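Surface Pattern and Legibility, Handout 3: Small Things on Busy Grounds

Read before the February crit. Bring your boards.

Every year the Rarivville workshop receives a marble-patterned countertop sample that somebody loved in the showroom. Marble pattern is forgiving of crumbs, which is why kitchens like it, and unforgiving of anyone trying to find an earring. Keep both facts in mind.

Terms for this week

Ground: whatever the object sits on.
Figure: the object, if you can find it.
Direction: the way the pattern runs. Veining has one, even when the catalog calls it "random."
Competing ground: a second pattern next to the first. Clients call this "a feature."

Mirzaei's rule of thumb (our old course reader, page 200, the one with the coffee ring) says a saturated color will survive almost any gray ground. A dull color needs help from shape or shadow, and a gray object on gray veining needs a search party.

Walls count too. Put a black panel with white wavy lines behind a soft gray surface and the eye goes straight to the waves. Turn the waves upright on one wall and slant them on the next and it may never come back.

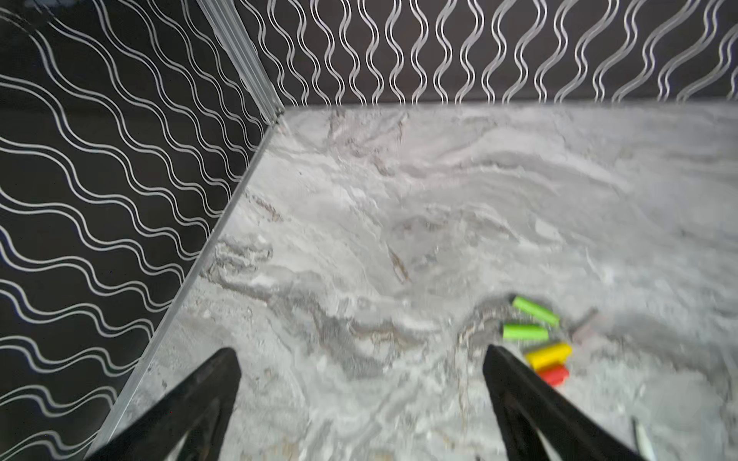

A lime-green cylinder on gray-and-white marbling is about as easy as this gets, so don't pick one for your exercise and expect applause. Note what a thin metal strip does where two patterns meet — it gives the eye a place to stop.

Exercise

Make 2 boards. Same small objects, different grounds. View both from across the room and write down what vanished first. Tape the Irov swatches; they curl.

Related handouts
Stripes and Regret
Edge Trim at Drultus: A Site Visit
Choosing a Gray

Comments
Does terrazzo count as a competing ground?
Only when it's next to something. So, yes.
My swatches curled anyway.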